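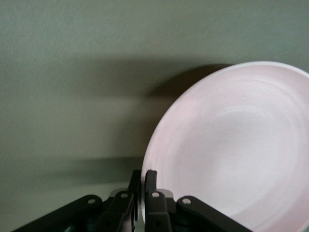 하런 작업장 시연 데이터 수집 정기 회의록

일시: 2025년 2월 11일 오전
장소: 하런(Haren) 작업장 2층 회의실, 일부 원격 참여
참석: Barbara Kubiak(진행), Celina Ziółkowski, Tahsin Seneviratne, Rianne Van Loon(원격)
불참: Ryszard Witkowska(서면 의견 제출)
기록: Tahsin Seneviratne

1. 지난 회의록 확인

지난번 회의록은 수정 없이 승인했습니다. 다만 Celina 님이 지난 기록에 "접시류"와 "그릇류"가 뒤섞여 있어 나중에 읽는 사람이 헷갈리겠다고 말씀해 주셔서, 오늘부터는 납작한 것은 모두 접시, 깊이가 있는 것은 모두 그릇으로 적기로 했습니다. 기록자로서 반성하고 있습니다. 그리고 새로 바꾼 회의실 난방이 너무 잘 되어서 다들 겉옷을 벗고 시작했다는 것도 적어 둡니다.

2. 수집 현황

Celina 님이 접시 다루기 과제의 현황을 보고했습니다. 현재까지 저장된 시연은 3,545건이고, 그 가운데 검수를 마친 것이 1,384건입니다. 검수가 수집을 못 따라가고 있다는 점은 모두 알고 있었지만 숫자로 나란히 놓고 보니 생각보다 차이가 커서 잠시 조용해졌습니다. Barbara 님이 그래도 지난가을에는 하루 종일 붙잡고 있어도 쓸 만한 시연이 몇 개 안 나오던 때가 있었다며, 조작하는 분들의 손이 많이 좋아졌다고 격려해 주셨습니다.

검수에서 제외된 시연은 162건입니다. 제외 사유를 따로 묶어 보았더니 가장 많은 것은 조작자가 중간에 멈추고 생각하는 구간이 너무 긴 경우였고, 그다음이 과제 이름과 실제 동작이 맞지 않는 경우였습니다. 예를 들어 과제는 "접시를 세워서 꽂기"인데 시연에서는 옆으로 밀어 놓고 끝나는 식입니다. Rianne 님은 이런 시연을 버리기 아까우니 과제 이름만 바꾸어 살릴 수 있는지 물으셨고, Celina 님은 하나하나 다시 보아야 해서 당장은 어렵지만 폴더는 지우지 않고 남겨 두겠다고 답했습니다.

3. 접시를 잡는 위치에 대하여

오늘 가장 오래 이야기한 안건입니다. 테두리를 손가락 두 개로 집는 방식은 그대로 유지하되, 어느 지점을 집을지를 조작자에게 얼마나 맡길 것인가를 두고 의견이 갈렸습니다.

Celina 님은 조작자마다 버릇이 뚜렷해서, 그냥 두면 한 사람의 시연은 거의 다 같은 쪽 테두리를 집게 된다고 했습니다. 학습시키는 쪽에서는 시작 위치가 골고루 퍼져 있어야 도움이 되므로, 접시를 놓는 방향과 집는 위치를 미리 적은 카드를 뽑아서 진행하자는 제안이었습니다.

Barbara 님은 취지에는 공감하지만, 카드를 보면서 하면 동작이 딱딱해지지 않을까 걱정하셨습니다. 예전에 컵 과제에서 비슷한 시도를 했을 때 조작자들이 카드에 적힌 대로 하느라 팔을 이상하게 돌려 가며 잡았고, 그때 모은 것은 결국 거의 쓰지 못했다는 이야기를 꽤 길게 들려주셨습니다(그 시절을 모르는 저로서는 재미있게 들었습니다).

Ryszard 님의 서면 의견은 진행자가 대신 읽었습니다. 넓고 얕은 접시는 가장자리를 집고 세우면 무게가 한쪽으로 쏠리니, 집는 위치만 따로 정하지 말고 세우는 각도까지 함께 생각해 달라는 내용이었습니다. 또 손가락이 테두리를 물고 나서 바로 들어 올리지 말고 짧게 머무는 동작을 넣어 주면 나중에 구간을 나눌 때 편하다고 덧붙이셨습니다.

긴 논의 끝에 절충안으로 정리했습니다. 카드에는 접시를 놓는 방향만 적고, 집는 위치는 조작자가 편한 곳으로 하되 같은 쪽을 세 번 넘게 연달아 집지 않기로 합니다. 머무는 동작은 모두 찬성하여 바로 적용합니다. 각도 문제는 Ryszard 님이 참석하실 때 다시 다루겠습니다.

4. 손목 카메라 영상의 흐림

Rianne 님이 손목을 빠르게 돌리는 구간에서 배경이 옆으로 길게 번지는 영상이 자주 보인다고 하셨습니다. 접시와 손가락의 관계를 알아볼 수 있으면 괜찮은 것인지, 배경까지 또렷해야 하는 것인지 기준이 없어서 검수하는 사람마다 판단이 다르다는 말씀이었습니다.

이에 대해 저는 실제로 로봇이 움직일 때도 같은 흐림이 생길 테니 지나치게 깨끗한 영상만 남기는 것은 오히려 손해라고 의견을 드렸습니다. Rianne 님도 대체로 동의하셨고, 손가락 끝과 테두리가 구분되면 통과, 구분되지 않는 상태가 이어지면 보류로 표시하기로 했습니다. 보류로 표시한 것은 두 번째 검수자가 한 번 더 봅니다. 벽에 지는 그림자는 제외 사유로 삼지 않습니다. 노출 시간을 줄여 보자는 제안도 나왔으나, 조명을 함께 손봐야 하는 일이라 이번에는 시험만 해 보기로 했습니다.

5. 저장과 이름 붙이기

Plarel 쪽 저장 공간에 올린 묶음과 작업장 디스크에 있는 묶음의 이름 규칙이 조금 다르다는 것이 확인되었습니다. Plarel에는 과제 이름이 앞에 오고, 작업장 디스크에는 조작자 약호가 앞에 옵니다. 지금은 외워서 찾고 있지만 사람이 늘면 분명히 문제가 될 것이라는 데 모두 고개를 끄덕였습니다. Plarel 방식으로 통일하고, 이미 저장된 것은 제가 스크립트로 바꾸겠습니다. 바꾸기 전에 목록을 먼저 돌릴 테니 부디 한 번씩 훑어봐 주시기 바랍니다.

Sultomora 묶음은 초기 장비로 모은 것이라 손가락 모양이 지금과 다릅니다. 1,080건이 넘는 분량이라 아깝지만 섞지 말고 별도 이름으로 두자는 Celina 님의 의견을 따르기로 했습니다.

6. 기타

Malinowski에 주문한 접시가 다음 묶음 수집 전에 도착할 예정입니다. 크기가 두 가지이고 무늬는 없는 것으로 골랐다고 합니다. Barbara 님은 무늬 있는 것도 조금은 섞어야 하지 않겠느냐고 하셨고, 이 부분은 4월에 예산을 다시 볼 때 함께 이야기하기로 했습니다.

조작 교대 시간이 길다는 의견이 있었습니다. 집중이 흐트러지면 멈칫하는 구간이 늘어난다는 것을 다들 경험으로 알고 있으니, 교대 간격을 조금 당겨 보고 불편하면 되돌리기로 했습니다. 교대표는 Barbara 님이 새로 만들어 문 옆에 붙여 주시기로 했습니다. 늘 고맙습니다.

7. 할 일

Celina Ziółkowski: 방향 카드 제작, 제외 시연 폴더 정리
Barbara Kubiak: 새 교대표, Malinowski 배송 일정 확인
Rianne Van Loon: 흐림 판정 기준을 한 장으로 정리하여 공유
Tahsin Seneviratne: 이름 변경 목록 작성 및 회람, 노출 시간 시험
Ryszard Witkowska: 세우는 각도에 대한 의견을 다음 회의에서 설명

다음 회의는 카드로 첫 묶음을 모아 본 뒤에 잡기로 했습니다. 날짜는 Barbara 님이 따로 알려 주십니다. 회의록에 고칠 곳이 있으면 기록자에게 편하게 말씀해 주세요.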